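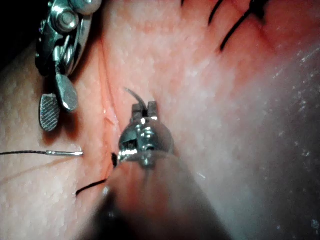
A curved needle held beside a long, narrow incision at the Jondgate skills centre.

Suturing course to return in July

Trainee surgeons will be able to book extra stitching practice at the Jondgate skills centre from July, after all 40 places on the spring course were taken.

The course deals with closing a long, straight cut using a curved needle. Those taking part work through 2 sessions, the first on placing the needle and the second on tying off and spacing the stitches evenly.

Gerrit Adams, who runs the teaching programme, said most people rushed the first few stitches. "The edges have to meet without being pulled," he said. "Slow down at the start and the rest of the line tends to follow."

Places cost £155 – materials included – and booking opens at 9 am through the centre's office in Pillay Road. Trainees from Verkovau can apply for help with travel.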